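Comparing two servo grippers on a small desk arm: a pick-and-drop test you can repeat

Written by Yaroslav Hnatiuk, 2021-12-02

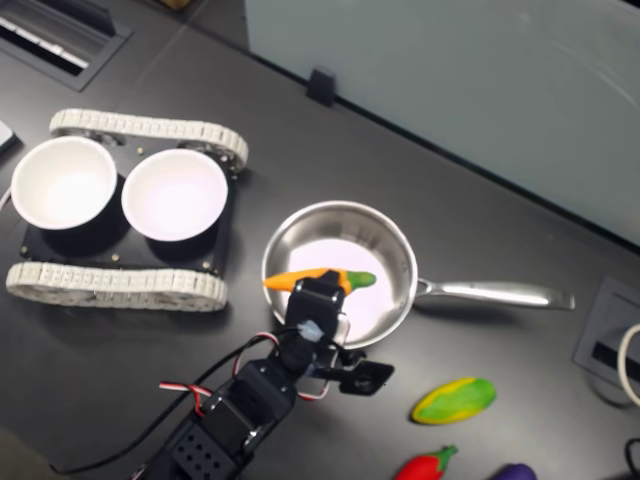
If you have a hobby arm with bus or PWM servos, you have probably asked which gripper to put on it. The shop pages give you the opening width and the torque of the servo, and this does not help very much when the part you want to hold is curved and slippery. In this tutorial I show the test which Bohdana Boiko and I use for it. You need one afternoon, a cooking pan and some toy vegetables.

We compare two grippers. The first is the Wulley parallel gripper, where both fingers stay parallel during closing. The second is the Hrynyshyn claw, where the fingers turn around two gears. Please replace them with your own models, the steps stay the same.

What you need

An arm with its controller and a power supply that is strong enough for all servos at once
Two grippers with the same screw pattern, or an adapter plate
A metal pan with a flat bottom
Toy produce in different shapes. A chili pepper is the most useful one, take also something oval, like a mango
Painter's tape and a marker
Small cable ties
A sheet of paper for the results

Step 1. Fix the arm and the cables

Clamp the base of the arm to the table. Do not trust the weight of it. When the arm reaches forward and stops quickly, the base lifts a little on the back side, and then you measure the table and not the gripper.

Lead the servo wires along the arm and leave a loop at every joint. The loop must be big enough for the full bend of the joint. Move each joint by hand, with power off, from one end to the other and look at the wires. In my first build the wire to the wrist was too short, and the wrist servo lost its signal each time when the elbow was straight. I searched for this mistake in the software for two evenings.

Close to the gripper use a small cable tie. Cut the tail of the tie short and turn it away from the fingers.

Step 2. Mark the positions

Put the pan in front of the arm, with the handle to the side, so the elbow does not meet it. Draw around the bottom with tape pieces. Then mark one start place for the toys, also with tape. Every toy begins from this same place and with the same direction. For long toys I draw a line and the toy lies along the line.

If you have other projects on the same table, they can stay there, but outside the circle which the arm can reach. Check the circle with the elbow fully straight.

Step 3. Find the open and close values

Connect the controller and open the servo panel. We use the Cleltell board, where the position is a number and you can type it directly. For the Wulley gripper, my full open position is 2368. Your number will be different, because it depends on how the horn sits on the servo.

Go to the open position first. Then close in small steps, with the toy between the fingers, until the toy does not turn when you push it softly with one finger. Write this value down. Do not close more. If the servo makes a constant humming sound, you are too far, open again by one or two steps. A servo that hums for long time becomes hot and later it is weaker, and the second half of your test will be unfair to this gripper.

Repeat for each toy. The chili and the mango need very different values.

Step 4. Teach four poses

The whole motion needs only four poses:

Pose A, above the start place, gripper open
Pose B, down at the toy
Pose C, up again, at safe height over the pan rim
Pose D, above the middle of the pan

Between B and C go straight up. If the arm goes up and sideways at the same time, a toy that lies long in the fingers can hit the rim. The chili is the worst here, as it sticks out at both sides of the gripper.

Take Pose D low, but not so low that the fingers touch the metal. With a shiny pan it is difficult to judge the height by eye, because you see the reflection also. I lower the arm until a folded paper just fits between the toy and the pan bottom, then I go up a little.

Step 5. Run the test

Do 8 runs per toy and per gripper. Change nothing between the runs. For each run write one letter:

H for held until the pan
S for slipped, but it arrived
D for dropped on the way
M for missed at the pickup

Please do not repeat a run because "it was my fault". Everybody does this in the beginning and the table becomes too nice. If the toy was really not on the mark, cross out the line and write why.

After the first gripper, let the servos cool down before you mount the second. Lizelle Gumede, who checked this page for me, waits 42 minutes exactly, and I did not get an explanation for this number. I just make a tea.

Step 6. Change the gripper and correct the height

The second gripper will almost never have the same length as the first. In our case the claw is longer, so all four poses had to be taught again. It is boring but you can not skip it. Find also new open and close values, as in Step 3.

What we saw

The Wulley held the mango well and was weak with the chili. The curved body touches the flat fingers only in two small places and then it turns like a propeller. With a strip of rubber glued on the inside it became much better.

The Hrynyshyn claw took the chili without problems, also when it was a bit beside the mark. With the mango it pushed the toy forward during closing, and we had several M in the list. If your objects are round and wide, try the parallel one first.

Common problems

The toy falls exactly at Pose D: the gripper opens too early. Add a pause before the open command.

The arm shakes when it stops: lower the speed of the shoulder, not of the wrist.

The gripper closes less than yesterday: check the screw of the servo horn. It was loose in both our grippers after some days.

The controller resets when all joints start together: the supply is too small, or the power wires are too thin. Start the joints with a short delay to find out which.

The result sheet has one column for each gripper and one row for each toy. I will add the soft fingers from Grustholm when they arrive, probably still in December.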